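换夹爪、挪相机，还有一个让我白忙了很久的控制器

上一篇写完以后，有两位朋友留言问我夹爪到底换没换，还有一位问得更直接：“你不是说再也不买新的了吗？”是，我是说过。那篇文章还挂在那里，我也不打算改。总之夹爪换了，相机的位置也挪了，控制器折腾到一半，中间差点把老的那套又装回去。趁现在还记得清楚，我把这段时间的事情从头写一写，会有点啰嗦，赶时间的朋友可以直接翻到后面讲控制器的那一段，那里大概对大家最有用。

先交代一下背景，给新来的朋友。我在Waltholm这边租了一间不大的工作间，朝北，冬天冷得手都伸不直，好处是光线一整天都差不多，对相机很友好。机械臂是三年前收的二手六轴小臂，关节有一点旷，第二轴尤其明显，手臂伸远了再停下来，末端会轻轻点一下头。我早就习惯了，每次看到它点头还觉得有点可爱。我用它做的事情一直没变过，就是抓软的东西，布、毛巾、手套、薄袋子之类。至于为什么偏偏喜欢软的东西，大概是因为我妈以前做裁缝，家里总是堆着料子，我从小看着她一只手按住布，另一只手一拎，一块布就服服帖帖地翻过来了。这个动作我到今天也没让机械臂学会，连像样的一半都没有。

老夹爪是Boersma的平行夹爪，两根手指一左一右平着移动，开口宽窄可以设定，力也可以设定。用过的人应该都知道，它最大的优点是老实，叫它开多大就开多大，几年下来几乎没有脾气。夹木块、夹盒子、夹瓶盖，都很好。夹布就有点为难它了，手指平着合过来，会把布从两边往中间推，推出一个小鼓包，鼓包要是够高就夹住了，要是布太薄或者太滑，鼓包还没起来手指就合上了，中间什么也没有。我给它换过好几种指尖，硅胶的、贴砂纸的、还有一种是我自己用打印件做的，前端削得像鸭嘴。鸭嘴那副最好用，可惜太脆，撞一次桌子断一次。有一阵子我的打印机一天到晚在打鸭嘴，隔壁工作间的人路过都要问一声今天又断了几个。

后来是Pieter Dewulf跟我提起Sovau那款连杆式的。Pieter以前在一家做包装线的厂里调设备，现在自己单干，我们是在一个卖旧导轨的人那里排队认识的，聊了半个下午，导轨倒是谁也没买到。他的意思是，夹软的东西，指尖走弧线会比走直线舒服，手指合拢的时候带一点往里往前的动作，能把布“舀”起来一点。我当时半信半疑，问他试过没有，他说在别人那里试过，“感觉不错”。Pieter说感觉不错，意思通常是他只摸过十分钟。可是我这个人耳根子软，回家看了两个晚上的资料，还是下单了，1,765欧，带快换法兰，不带线。不带线这件事写在规格表的最后一行，字很小，我收到货才看见，所以箱子打开的第一天什么也没干成，光在抽屉里找插头了。

装机的过程没什么可讲，法兰孔位是对的，螺丝长短也是对的，只有一件事值得提醒：它的外侧连杆张开以后比老夹爪宽不少，所以我原来在手腕旁边走线的那条路走不通了，线会被连杆蹭到。我后来把线挪到了手腕背面，用魔术贴绑带松松地拢住，留了一段余量给第六轴转。绑带千万不要勒紧，我第一次勒得太紧，转到极限位置的时候听见“啪”的一声，心都凉了，还好只是绑带开了。

然后就是对比。我做得没有多科学，先说在前头。同一张桌子，同一条手臂，同一套轨迹，只换夹爪，每副夹爪用同样的几样东西轮着抓：一条旧毛巾、一件洗得很软的T恤、一只劳保手套，还有一块黑布。每次抓之前我会把东西随手抖开再扔下去，扔成什么样就是什么样，不挑。两副加起来开合了300多次，分了好几天做，做到后面我一边听广播一边在本子上画正字，有几次走神画错了行，所以具体的百分比我就不往外写了，写出来也是骗人。我只说手感和印象。

毛巾，两副都没问题，差别小到可以忽略。毛巾有厚度，有毛圈，随便哪里一捏都是一把。

T恤，连杆的明显占便宜。Pieter说的那个“舀”的动作是真的有，尤其是布面有一点褶子的时候，指尖从褶子两边绕过来，稳稳地捏住一条棱。平行夹爪遇到同样的褶子，经常是把它推平了。不过连杆的也有一个毛病，就是指尖高度会变。它张开的时候和合拢的时候，指尖离法兰的距离是不一样的，所以下降的高度得按合拢以后的位置来算，张开的时候看着离桌面还有一截，合拢时就顶上去了。我头一天没把这个算进去，听见指尖在桌面上“咯”地刮了一下，赶紧拍停。后来我在程序里加了一个小补偿，合拢的同时手臂往上抬6毫米，这个数是一点一点试出来的，换一副指尖大概又得重试。平行夹爪没有这个烦恼，这一分要算给Boersma。

手套，说来惭愧，两副都不太行。手套的手指头总是东倒西歪，夹住一根手指头拎起来，整只手套就开始转，转着转着就从指尖上滑下去了。这里面夹爪的责任可能不到一半，更多是我选抓取点选得太随便。

黑布最麻烦，而且麻烦不在夹爪上，在相机上。
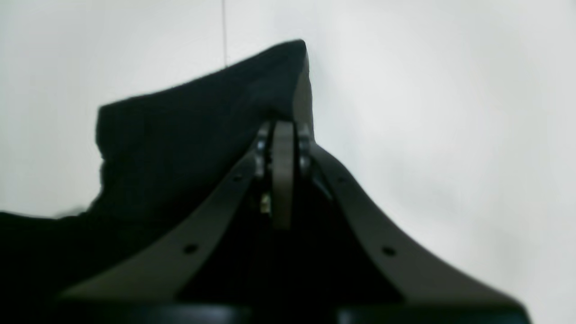
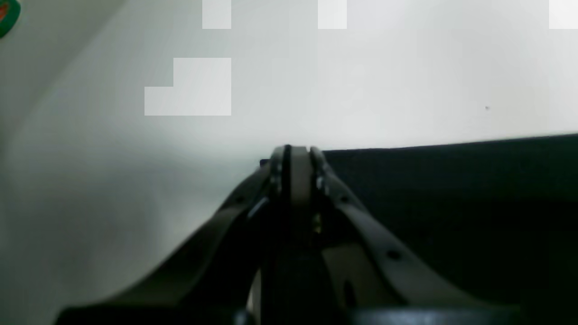 腕部相机装在哪里，我纠结的时间比选夹爪还要长。老夹爪的那套支架是从侧面伸出来的，视野干净，手指只占一个角，坏处是看出去总是歪的，伸手的方向和画面里的方向对不上，每次手动示教我都得在脑子里转一下。换成连杆夹爪以后侧面没有地方了，相机只好挪到夹爪背后，顺着手指往前看。这样一来方向对了，推摇杆的时候特别顺手，可是夹爪自己就成了画面里最大的一样东西。两张都能看出来，下方中间那一大块全让它占去了，左右两片斜着撑开，上面的圆孔看得清清楚楚，接头附近的小五金件还会反光。指尖倒是正好落在画面中部，像第二张那样，两根手指快要合上的时候，当中还剩一条细细的暗缝，这条缝我很喜欢，用来判断夹爪到底合到什么程度非常直观，比控制器回报的位置值还让人放心。第一张里黑布就贴着左边那片的外沿，后面是浅色的墙，布的轮廓很清楚，顶上那个尖角连自动找边的程序都能找到；可是布面本身几乎是一整片黑，褶子只能隐约看见一点，要在里面挑一条棱去捏，那就难为它了。

所以我后来花了很多时间调曝光。自动曝光是头一个被我关掉的，相机一靠近黑的东西，它就拼命往亮里拉，旁边的浅色背景立刻变成白花花一片，手臂一抬起来又反过来，亮度忽上忽下，程序里凡是靠灰度阈值的地方全都乱套。关掉以后改成固定曝光，按黑布来调，宁可背景亮一点。增益我压得很低，因为增益一高，黑布上全是噪点，找边的程序会把噪点当成布的纹理，非常认真地给我报出一大堆并不存在的褶子。要是大家也打算抓深色的布，我的建议是先把光弄好，再去想算法。我从旁边斜着打了一盏很便宜的台灯，角度压得很低，几乎贴着桌面扫过去，褶子立刻就立起来了，效果比我之前写了两个星期的代码都要好。写到这里我还是有一点心疼那两个星期。

相机的俯角也改过。一开始我让它跟手指完全平行，结果画面里一大半是手腕和连杆，指尖前面要抓的东西反而只有很窄的一条。往外抬起来一些，前面看到的多了，指尖又快跑出画面了。来回试，最后停在18度，我用记号笔在支架上画了一道线，免得哪天撞歪了又要从头找。支架是铝板折的，第一版是打印件，太软，手臂一停下来相机还要晃一会儿，再加上第二轴那个点头的毛病，拍出来的画面像坐在船上。换成铝板以后船不见了，点头还在，这个就算了。

有朋友之前问过，为什么不在桌子上方再架一台固定相机，把腕部的省掉。我架过，现在也还架着，它们干的活不太一样。顶上那台看全局，知道布大概摊在哪里、哪边高哪边低，手臂下去之前靠它拿主意。可是手臂一伸下去，顶上那台看到的就只有手臂的后背了，最要紧的那一两秒反而什么都看不到，这时候只能靠手腕上这台。我有一段时间很想只留一台，因为两台相机要做两次标定，时间戳还要对齐，线也多一倍，实在烦人。后来还是认了。对齐时间戳的办法很土，我在程序启动的时候让指示灯闪一下，两台都拍得到，然后按那一闪来对。Pieter看了直摇头，说正经做法应该用硬件触发。我知道啊，可是硬件触发的线又是另外买的。

好，接下来讲控制器，也就是题目里说的让我白忙了很久的那个东西。

夹爪自带的驱动板走的是串口，能用，就是慢，发一条指令过去要等它回一条才能发下一条，我想在合拢的过程中一边读电流一边调力，几乎做不到。于是我从Durnside那里借了一块他们的小控制器，准确地说是买了，说好不满意可以退，所以我心里一直当它是借的。这块板子的接口多，采样也快，界面做得比我用过的大多数都清爽，开机就能看到电流曲线实时地往外走，我第一次看见手指碰到布那一刻曲线上鼓起来的小包，高兴得在工作间里叫了一声。软的东西碰上去，电流是慢慢爬起来的，硬的东西是一下子立起来，两条曲线放在一起看，连外行都能分得出来。我当时就想，这下好了，有了这个，黑布看不看得清都无所谓，靠摸就行了。

结果高兴了没几天，怪事就来了。夹爪有时候合到一半会停一下，然后再继续，停的位置还不固定。曲线上看，电流先往上冒一截，控制器以为碰到东西了，就减速，过一会儿发现没有东西，又继续走。我首先怀疑的是连杆的机械部分，把夹爪拆下来，擦干净，关节处加了一点点干性润滑，装回去，好了半天，又来了。然后我怀疑螺丝拧得太紧，挨个松了又紧。再然后我怀疑参数，把触发阈值调高，怪事是少了，可是真碰到薄布它也不减速了，直挺挺地合上去，把好不容易舀起来的那一点布又挤跑了。我还换过电源，换过地线，甚至把台灯都关了，因为有一天晚上我坚信是台灯的变压器在捣乱。

最后是怎么找到的呢，是第二个星期的傍晚五点多，我累了，坐在地上发呆，刚好和手腕差不多高，手臂在那里自己跑循环。我就看着那根线。每次第六轴转到某个角度，线就会被绑带带着弯一下，弯的地方正好是插头的根部，过一小会儿，夹爪就停了。我伸手把插头捏住，一次也不停；松开，又停。就是插头接触不好，就是我刚开箱那天从抽屉里翻出来的那一根！前前后后怀疑了机械、参数、电源和一盏无辜的台灯，唯独没有怀疑过那根线，因为那是我自己挑出来的，我觉得它挺新的。换了一根带锁扣的，从那以后再也没有出现过。

我打电话把这件事告诉Pieter，他在那头笑了很久，笑完了说他在厂里第一年也为一个插头停过一条线，整整停了一个早班。我问他后来呢，他说后来他随身带着一包扎带。我想了想，没明白扎带和插头有什么关系，也没好意思再问。

换好线以后重新跑，Durnside这块板子才算真正开始体现出好处。现在我的合拢过程分成两段，前一段走得快，到快要碰到的位置就换成慢的，一边走一边看电流，有一点点往上的意思就再放慢，等它爬到设定的值就停住保持。“快要碰到的位置”目前是写死的，按每样东西的厚度手工填，我知道这样很笨，下一步想从顶上那台相机的高度图里去取。保持的力也还是凭感觉，毛巾可以大一点，T恤要小，力大了布会从指尖的两侧被挤出来，看上去夹得很紧，一拎就掉。这一点平行夹爪和连杆夹爪都一样，我原先以为力越大越保险，在这上面吃了不少亏。

说说不满意的地方，免得大家以为我收了谁的好处。Sovau这副夹爪的说明书写得实在马虎，里面的开合行程图和实物的方向是反的，我第一次按图接，叫它开它就合，叫它合它就开，幸好手不在旁边。它的指尖更换也比Boersma麻烦，老夹爪一边一颗螺丝，一拧就下来；这副要先把手指转到一个特定的角度才能把工具伸进去，我那把短柄内六角还差一点点长度，只好又去买一把长的。还有就是它闭合到底的时候，指尖不见得是完全平行的，前端先碰上，后面还留着一道小缝，夹厚的东西看不出来，夹薄布的时候要是只夹在靠后的位置，一抽就出来了。我现在都尽量让布落在最前端，可是这样一来对高度的要求又更严，上面说的那个抬升补偿就更不能马虎。Durnside的板子别的都好，就是风扇吵，小小一个，叫起来像一只很委屈的蚊子，广播都得开大声一点。界面上的曲线也没有办法直接导出来，我是一边录屏一边看的，给他们写了信，回信很客气，说已经记下了。

那Boersma的老夹爪呢，没有卖，也舍不得卖。我把它擦干净收在架子上，偶尔有人拿硬的东西来叫我帮忙试，我还是会换上它。前几天邻居家的孩子来玩，想看机械臂搭积木，我就换回去了，半小时之内搭好了一座歪歪扭扭的塔，孩子高兴得不得了，完了问我为什么架子上还有一只更大的手，是不是爸爸的手。我说那只是用来叠衣服的。他又问那它会叠衣服吗。我说还不会。他点点头，继续去推他的塔了。

有人可能会想问我，如果只能买一副，买哪副。我猜大多数人应该买平行的，便宜，好标定，指尖高度不变，教学生、搭积木、搬零件都够用，等到真的被布气得睡不着了，再考虑连杆的也不迟。如果从一开始就知道自己要做的是布，那就直接上连杆，顺便把相机支架、走线和一根靠得住的带锁扣的线一起预算进去。真空吸盘我也用过一点，薄料子会漏气，我那台小泵又吵又没力气，没有认真比过，就不在这里乱讲了，懂的朋友欢迎留言教我。

六月以前我想做完的事情有这么几件，写在这里算是给自己立个字据。先把那个写死的高度换成从相机里取，再把黑布单独拿出来好好做一遍，光从不同的方向打，看看能不能不动灯、只动手臂就找到看得清褶子的角度，这个想法是有一天擦桌子的时候冒出来的，头往旁边一歪，刚才还是黑乎乎一片的地方忽然就有了褶子，我就站在那里歪过来歪过去地看了好一会儿。手套暂时放一放，我跟它需要冷静一下。还有指尖，我打算把鸭嘴那套图纸改一改，做成能装在连杆夹爪上的版本，前端加一点点弧度，材料换韧一些的，Pieter答应帮我找一小卷试用的料，他答应的事情一般都会做到，就是什么时候做到不好说。

图纸改好以后我会放上来，要的朋友可以先留个言，顺便告诉我你们用的是哪种法兰，我好把孔位一起画进去。另外，谁手上有用不着的长柄小内六角，也请告诉我一声，我新买的那把，昨天又找不到了。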